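slide 4 — grippers, soft pads vs bare jaws. go quick, 3 min max

Beads are the nasty one. Round, slippery, string goes every which way. Blue pads on the bracelet, metal tray just ahead. Bare jaws: 16 drops in 50. Say the number, dont dwell.

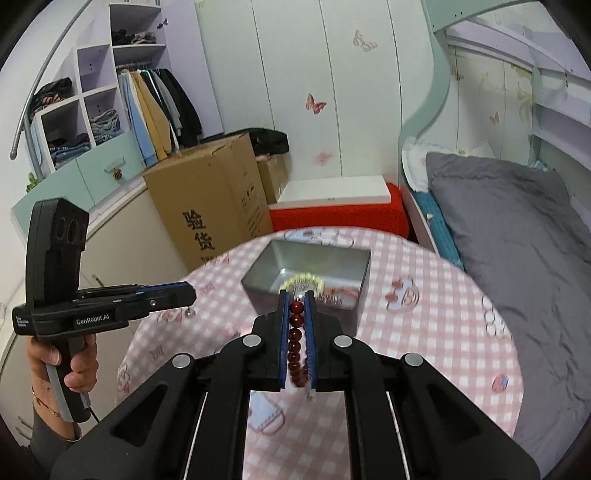
Plikano reckons pad wear matters more than grip and we should of logged it from Friday on. Fair. Next round.

Colour of pads — skip unless asked.

136 views · 3 comments

Zheng: what pad thickness?
Rolliritz: try it with a chain

Related
Larkier arm, first look
Wrist cameras compared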